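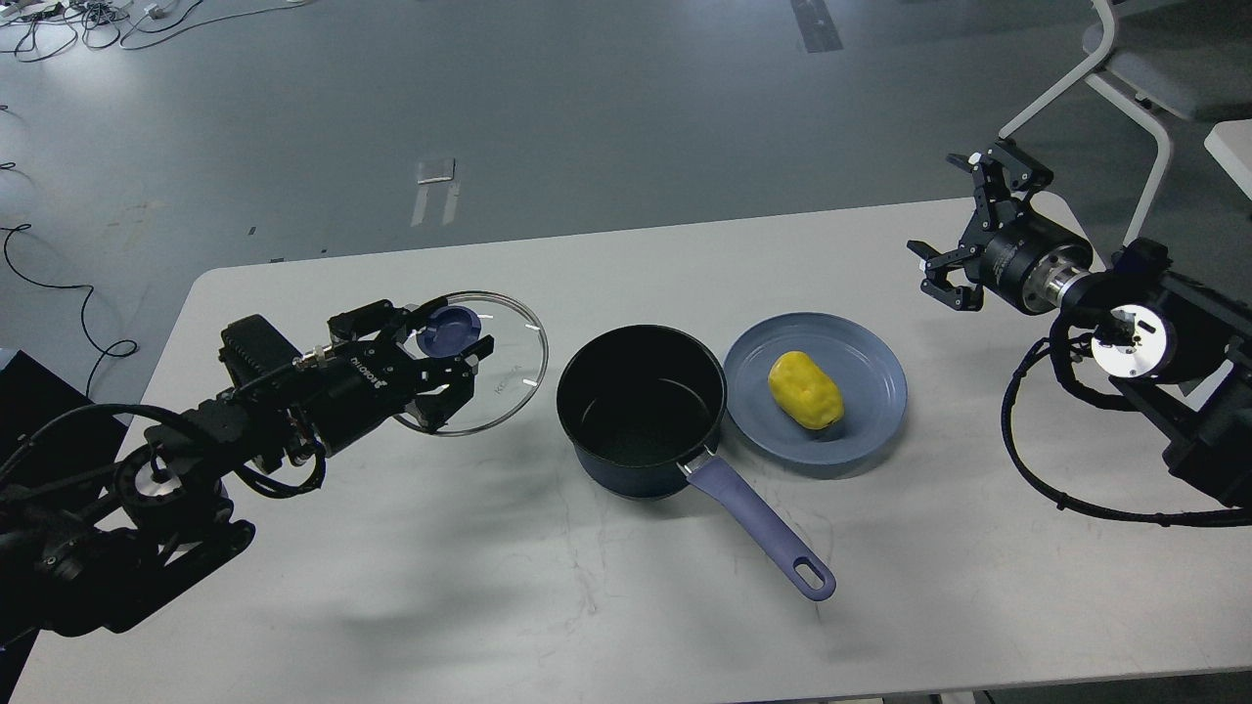
Navy saucepan, glass lid with the dark blue knob.

5 min read

Okay friends, a few of you asked me to write up how I cook rice now, and it got long, so it's a thread. Get a drink. There are detours.

I grew up in Kesville in a house where rice came out of a box and took as long as a commercial break. I have no complaints about that rice. I ate a lot of it with butter and I'd eat it again tonight. But it meant I got to be a grown adult with my own kitchen before I ever cooked a plain pot of it from a bag, and the first one was a brick. You could have propped a door open with it.

For years after that I went back and forth between the brick and the soup. I'd read the bag, I'd do what the bag said, and I'd get one or the other. I asked people at work and every single person had a different rule. One of them measures with her finger (first knuckle, water up to there) and her rice is perfect. I did the same thing with my finger and got soup. I guess we have different fingers.

So, what finally changed things for me was paying attention to the lid. I know! I'd been fussing over the water for years and lifting the lid every couple of minutes to see how the water was doing, and all that steam I was letting out was part of the water I'd measured. Once I started leaving it alone, the numbers on the bag started making sense.

A glass lid helps a lot if you're nosy like me. It does fog up, so you won't see every grain, but you can tell a hard boil from a quiet one, and that's really all you need to know for most of the time it's on the stove.

The way I do it, for long grain white rice: one cup of rice, rinsed in a bowl until the water is cloudy like weak lemonade and not like milk. I used to rinse until it ran perfectly clear and I just don't have that kind of patience anymore. Drain it well. I tip the strainer and give it a few good shakes, then I forget about it while I unload the dishwasher.

Then one and a half cups of water, a good pinch of salt, and a little butter if it's that kind of day (it's usually that kind of day). Bring it up to a boil with the lid off, give it one stir around the bottom, put the lid on, and turn the burner down as low as it will go. Fifteen minutes. Then off the heat, lid still on, for ten more. Fluff with a fork.

That ten minutes off the heat is the part I skipped the longest, always because I was hungry. If your rice is wet on top and sticking on the bottom, try the rest before you try anything else. It sort of evens itself out in there.

Brown rice is a different animal and I've made my peace with boiling it like pasta. Big pot, lots of water, half an hour, drain it, put it back in the hot pot with the lid on for ten minutes. I know there are people who'll be upset by this. I love you and I'm going to keep doing it.

A word about burners. My last apartment had an electric stove where "low" was more of a medium with a nice attitude. If yours is like that, start a second burner on low while the first one is boiling the rice, and slide the pot over when it's time. I did that for two years and never scorched one. The gas stove I have now has the opposite trouble, where the tiny flame goes out if I walk past too fast, so I'm a bit more careful when I cross the kitchen.

Leftovers! Spread them out on a plate so they cool quickly, then into the fridge, and I try to use them the next day. Fried rice is the obvious thing. My other favorite is rice warmed up in milk with cinnamon and a spoon of brown sugar, which I had for breakfast most of September and regret none of it. Cold rice with a splash of water in the pan, lid on, low heat, comes back very nicely too.

Oh, and I buy the big bag from Rebane, the little grocery by the post office, and keep it in a jar with a tight top. The small bags are fine. I just got tired of running out with the onions already going.

Somebody is going to ask about rice cookers. I had one, a gift, and it was great, and I gave it to my neighbor when I moved because there was one outlet in that kitchen and the toaster won. If you have one and you like it, please keep using it. I'm only telling you what I do with a pot.

Next time I'd like to do beans, if you can stand another one of these. I've got strong feelings about soaking and they change every year or so. Tell me how your rice comes out, and if you get soup, tell me that too and we'll sort it out together.

Comments (5)

didi_cooks: The second burner trick!! I have that exact stove. Trying it tonight.

porchlight: I'm a finger measurer and I can't explain it either. My pot is wide and my mother's was narrow and it worked in both.

mapleandrye: Do you change the water at all for basmati? Mine keeps breaking when I stir it.

rainy_kitchen: I skipped the ten minute rest for my whole life. Made it your way for dinner and my kid had thirds.

soupagain: Got soup. Will report back after I check whether I drained it properly (I did not).

Contact | Copyright Didisness | Back to top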